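The Case for the Plastic Cup

Institutions that serve the public spend a good deal of effort choosing chairs and lighting, and very little choosing cups. The Hurnitz Center replaced its glassware in August with plain plastic cups in several colors, and it was right to do so.

A colored cup is easy to tell from its neighbor. A visitor who sets down a pink one beside a blue one will pick up the correct one again. 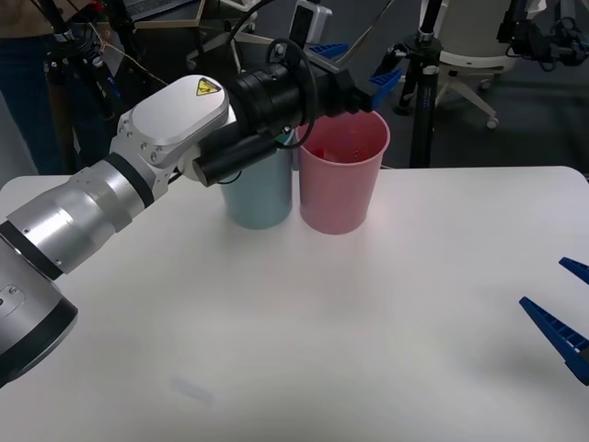

Objections to plastic usually concern appearance. These deserve a hearing, but a shared table should first be practical. The Center lost 16 glasses last year and has lost 3 cups since the change. Other public rooms should consider the same step.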